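How to Get a Sticky Drawer Sliding Again

Posted November 28, 2022 in Small Repairs

Every home has a drawer that opens only for people who know the trick. You lift, you pull left, you say a word you wouldn't say at Thanksgiving, and out it comes along with the lamp. I lived with one of these for years in a rental in Plummont. Fixing it took less time than I used to spend in a month fighting with it.

What follows is for plain bedside tables and small dressers, the kind that arrive in a flat box or get left behind by the last tenant.

What you'll need

A screwdriver, a dry rag, a vacuum with a narrow nozzle, a pencil, fine sandpaper, and a white candle. The candle should be unscented unless you want your socks to smell like Winter Cabin until spring.

Step 1. Empty the drawer

All of it. I know you were planning to work around the batteries. Mine held 44 loose screws, a phone charger for a phone I have never owned, and the manual for the nightstand itself, in six languages, none of which mentioned drawers.

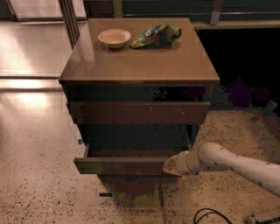
Pull the drawer out until it stops. If it runs on wood, tip the front up and it will usually come free. If it has metal slides, look along each side for a small plastic lever. Press one up and the other down at the same time while pulling forward, a job clearly designed for someone with three hands.

Step 2. Find where it rubs

Turn the drawer over and look along the bottom edges and sides. Shiny streaks or dark smudges mark the trouble. If you can't find any, scribble pencil along the edges, slide the drawer in and out a few times, and see where the pencil has worn off.

Check the bottom panel too. A panel that sags will drag on whatever is under it, and no amount of wax will talk it out of that. Push it back into its groove, run a thin line of wood glue along the underside, and leave it upside down overnight with a book on it. I used the Weneo spare parts catalog, 2964 items, none of them the one I needed.

Step 3. Clean the runners

Vacuum first, then wipe. You will find hair. Don't use water on bare wood, as it swells, and you'll have made the drawer worse with your own hands. 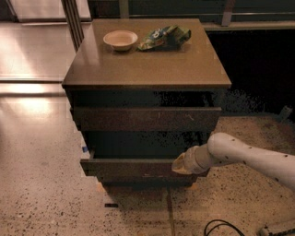
A bedside table with the usual things left on top.

Step 4. Sand a little, then wax

Go over the rubbed spots lightly, up to 2 passes, then try the drawer. People get carried away at this stage and end up with a drawer that rattles when a truck goes by. Once it moves, rub the candle hard along the runners and the bottom edges. Skip cooking oil. It feels wonderful for a week and then turns to glue.

Metal slides don't want sanding. Tighten the screws, wipe the track, and use a dry silicone spray. If a slide is bent, replace the pair. Measure the old one with the slide closed, and write the number down before you get to the store. I drove to Skerkum and back on a number I was sure I remembered.

Step 5. Put it back

Line up both sides before you push. If it catches halfway, take it out and start again. Load the heavy things toward the back, and leave out the phone charger.

Still stuck?

Check whether the whole piece leans. A folded bit of cardboard under one foot has cured more drawers than I care to admit. See also our page on wobbly legs, and the one on the Lunde wardrobe, if you have a free weekend.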